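Forums Calendar Members Search Log in

Troop Leaders Board > Unit Operations > Getting scouts to camp

Started May 2018 | 8 replies | 2,097 views

hillsidecm wrote:
We have the same problem before every campout. Families sign up, and then on Thursday night I find out we're short three seats. Camp Prindau is 200 miles from us, so I can't just make a second run. How do other troops line up drivers? 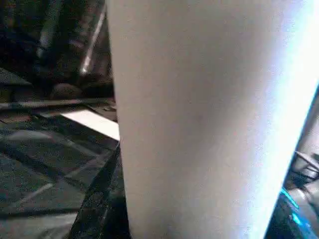
Unit Operations: Transportation

pavville_asm wrote:
We don't take a scout's sign-up without a line filled in for the adult. The choices are driving up, driving back, or neither. If too many mark neither, the trip waits until somebody changes their answer. We started doing this in February and have had enough cars for every trip but one.

kestrel_patrol wrote:
I don't like that. Some of our parents work weekends and some don't own a car. Making the trip depend on them puts it on the kid.

pavville_asm wrote:
Neither is a fine answer. It just has to be an answer. I need to know on sign-up night, not in the parking lot.
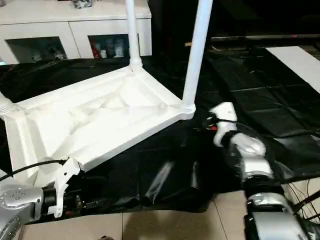

White plastic tray, upside down, with two legs in

Sarahí Beltrán wrote:
I did this job for my daughter's troop in Pavville before we moved. Split the way up from the way back. I had parents who could never give me a whole weekend but would gladly drive home Sunday. I kept two lists and filled the Sunday one first. Also ask who has a hitch, and write it down, or you'll be asking every month.

hillsidecm wrote:
Two lists makes sense. Do you pay for gas?

Sarahí Beltrán wrote:
We added it to the trip fee and split it evenly per car. Nobody turned in receipts. A few drivers gave theirs back.

kestrel_patrol wrote:
We go by miles instead. Evenly per car isn't fair if one person has a small sedan and another is pulling the trailer.

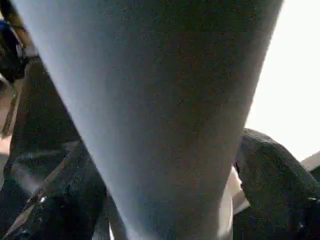
It also gets messy when a car leaves late or stops at Dukine to pick up one more scout. With miles, the driver writes down the start and the finish and we're done. We drive around 1,000 miles a year as a troop, so it isn't much work.

pavville_asm wrote:
I'd add some money for whoever pulls the trailer and leave the rest even. I'm not collecting odometer readings from tired people on a Sunday.

hillsidecm wrote:
I'll try the two lists for the next Prindau trip, and I'm putting the hitch question on the form tonight. Still undecided on gas. If anyone has a sign-up sheet I can copy, please send me a message.

Share (8) Print Back to Unit Operations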